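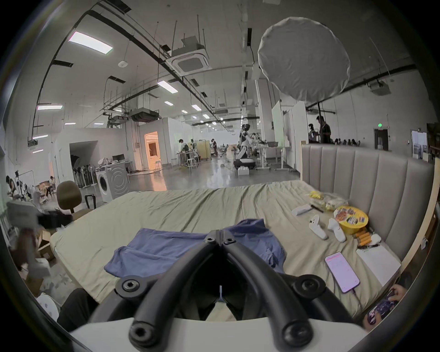 Drukham Student Robotics > Projects > Shirt folding, term project

irnus_lab
Hello all. Our team of four students from Claretbridge is doing cloth folding for the term project. We record a person folding, and then we train a policy from it. At the moment we have 247 episodes, all with dark blue clothes on a green sheet. The training loss looks good, but in tests the policy takes the wrong layer at the sleeve very often. Should we record more, or change the way of recording?

palletjack
Change first. What is your grip point at the start of each episode? If every person in the team picks a different place, the network learns the average of them, and the average is in the middle of nothing.

irnus_lab
We did not make a rule for this. I usually start from the end of the sleeve, but my teammate begins from the collar because at home he folds so.

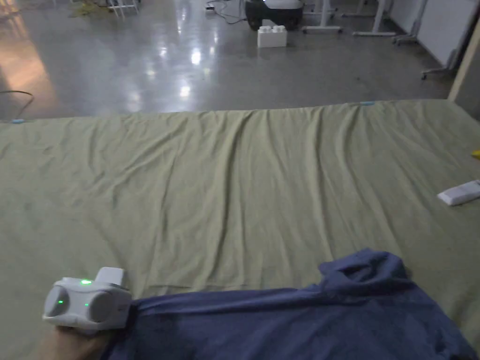

I also see a second difficulty, the wrinkles of the sheet. When the shirt moves, the sheet moves a little too, and the folds are not the same in the next episode. We planned to stretch it flat every 12 episodes.

palletjack
Every 12 is fine. Write the sleeve rule on paper and everybody follows it.

gyori_kit
I disagree about the rule. In the Győri club we forced one starting point last year, and our policy was helpless when the sleeve was under the body of the shirt. Different people are good for you – only label who did it and how.

palletjack
With thousands of episodes, yes. With 247 I would not.

gyori_kit
Then sort what they have. Train on sleeve starts only and compare. It costs one night.

irnus_lab
Thank you both. I sorted one batch this evening: 14 sleeve starts, 2 collar starts, and some where I cannot decide. I will train on the sleeve ones after we label the rest, and write the result in this thread.

palletjack
Keep the undecided ones in a separate folder, please don't delete them.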